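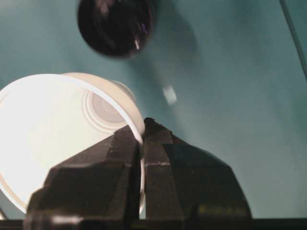

Who keeps the drawings when a licensing deal for printed T-shirts comes to an end?
The artist keeps them, unless the contract says that the copyright was sold and not only licensed.

histexfan
I ask for my own case. Isik wants to license 30 of my designs for shirts and bags. They offer 900 pounds as an advance. The contract says "all rights in the artwork for the term". Is this normal?

clenidholm_prints
"All rights" is too wide for me. With Sakamoto I had a list: shirts, bags, one country, two years. Everything else stayed mine. Ask for such a list.

paperowl40
I don't agree that it is so bad. It says "for the term", so it ends. A small artist who argues about every word can lose the deal. I would sign and be happy.

clenidholm_prints
And if they sell mugs and posters in the term? She gets nothing extra for it. Please don't tell people to sign quickly.

histexfan
Thank you both. The term is five years, I forgot to write it. There is also a sell-off period after the end, but without any number of days.

clenidholm_prints
Then ask for a number. Mine was 40 days. Without it they can sell old stock for years.

paperowl40
OK, five years is long – there I agree. About the mugs I still think you worry too much.

histexfan
I wrote to them on Thursday, February 2, 2023 and asked for a product list and a fixed sell-off period. I will post their answer when I have it.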